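Fiche de contrôle, atelier de tri textile, bâtiment Erkar, salle 119
Contrôle fait en juin par Noémi Katona, relu par Evaristo Amato. Fiche n° 3325.

**Légende :** C = conforme, R = à reprendre, SO = sans objet

## 1. Accès et circulation

- [x] Porte côté couloir libre sur toute sa largeur : C
- [x] Bloc de secours allumé au test : C
- [ ] Sacs de dons stockés hors du passage : R

*Commentaire :* deux sacs posés contre la porte du local Chauvin à 9 h. Déplacés pendant la visite, mais c'était déjà noté sur la fiche précédente. Demander à Sornelico de livrer directement dans la réserve.

- [x] Extincteur accessible, plombé, étiquette lisible : C
- [x] Sol sec, pas de carton au sol : C

## 2. Plan de travail

- [x] Surface nettoyée avant la première pièce : C
- [x] Pas d'épingles ni d'aiguilles abandonnées : C
- [x] Ciseaux rangés lame vers le bas : C
- [ ] Produit détachant identifié et bouché : R

*Commentaire :* flacon Clallness sans étiquette de transvasement, mis de côté. Refaire l'étiquette avec la date d'ouverture. La fiche de données de sécurité est dans le classeur, onglet 2.

## 3. Portant et cintres

- [x] Portant stable, pas de jeu aux assemblages : C
- [x] Bois sans éclats à hauteur de main : C
- [ ] Cintres vides retirés ou regroupés : R
- [x] Charge répartie sur la barre : C

*Commentaire :* passer la main sur toute la hauteur des montants, y compris à l'arrière. Un vêtement fin s'accroche à la moindre écharde et on ne s'en aperçoit qu'au pliage.
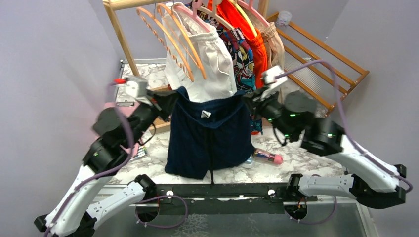
Les cintres vides restent le point faible du poste. Ils sont mélangés aux cintres garnis, et quand on décroche une pièce on en fait tomber une autre. Les modèles en plastique rose et pêche ont des bords crantés qui se prennent les uns dans les autres dès qu'ils se chevauchent. Consigne pour la suite : vides à une extrémité de la barre, garnis à l'autre, et les cintres fendus vont au rebut sans passer par la caisse de réparation.

## 4. Contrôle des vêtements enfants et adultes

- [x] Poches vidées : C
- [x] Étiquette de taille et de composition présente : C
- [x] Boutons et pressions tirés à la main : C
- [ ] Cordons de serrage vérifiés : R
- [x] Imprimés sans écaillage : C

*Commentaire :* pour les shorts à cordon, contrôler la longueur libre ceinture à plat, les nœuds d'arrêt et l'état des embouts. Les tailles enfant partent dans le bac « cordons » et ne sont pas remises en rayon avant le second contrôle. Sur les 184 pièces du lot, la case cordon n'a pas été cochée pour toutes ; reprendre le lot depuis le début.

## 5. Électricité

- [x] Rallonges sans coupure ni gaine écrasée : C
- [x] Fer débranché hors utilisation : C
- [ ] Défroisseur : SO (en révision)

## Suites à donner

| Point | Qui | Échéance |
|---|---|---|
| Livraison des sacs en réserve | E. Amato | prochaine livraison |
| Étiquette du détachant | N. Katona | avant réouverture du flacon |
| Tri des cintres | équipe du matin | chaque jour à 12 h |
| Reprise du lot, cordons | N. Katona | avant mise en rayon |

Remarque d'Evaristo Amato : d'accord pour les cintres. Pour les cordons, agrafer la feuille de lot à cette fiche une fois la reprise finie.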